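I finally gave blood on Saturday! Eleven years of meaning to, and it took Araba Dankwa from my running club texting me a booking link with no words attached, only a lot of exclamation marks.

I went to the pop-up session at Saludo Hall, which runs from breakfast until mid-afternoon. You fill in a health form, somebody goes through it with you in a little booth, and then they prick your finger and drop the blood into a tube of blue liquid to check your iron. Mine sank like a stone - very proud moment. 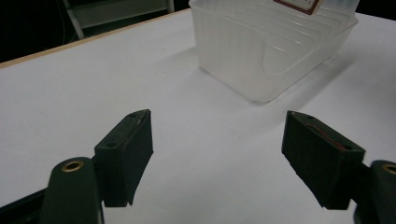 *Flenero Runners - Members' Blogs*

The donation was so much quicker than I'd imagined. Florante Enriquez was the nurse looking after my chair, and he had me clenching my bum cheeks and crossing my ankles (it keeps your blood pressure up, and yes, you feel daft, and yes, everyone else is doing it too). I'd barely got going on the story of my terrible Clellow half marathon when the machine beeped and he said I was done. I never even got to the bit with the stile.

Then the snack table! Orange squash, salted crisps, those biscuits with the jam middle. Imelda Tolentino was pouring the drinks and told me this was her 31st session helping out, and she wouldn't let me stand up until I'd finished my second glass. Renato Catacutan came in while I was there to give his 47th donation. He's hoping to reach 50 before he retires and I fully intend to be there with a cake.

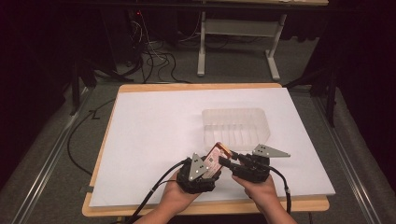
## What about running afterwards?

Lots of you asked, so this is how it went for me. I did nothing at all that evening except eat stew. Sunday was a gentle walk along the river at Suvley, and I left my trainers at home so I wouldn't be tempted. My first proper run was on the Tuesday and the hill by the church felt like a mountain. By the week after I was plodding up it at my usual speed, singing a bit.

Everyone's different, so ask the staff on the day, and don't book in just before a race. Remedios Dalisay did that in January and had to drop down to the fun run (she still beat me).

The next session at Saludo Hall still has plenty of morning slots. Araba and I are going to sit at the squash table and cheer until we're allowed to donate again, so come and say hello!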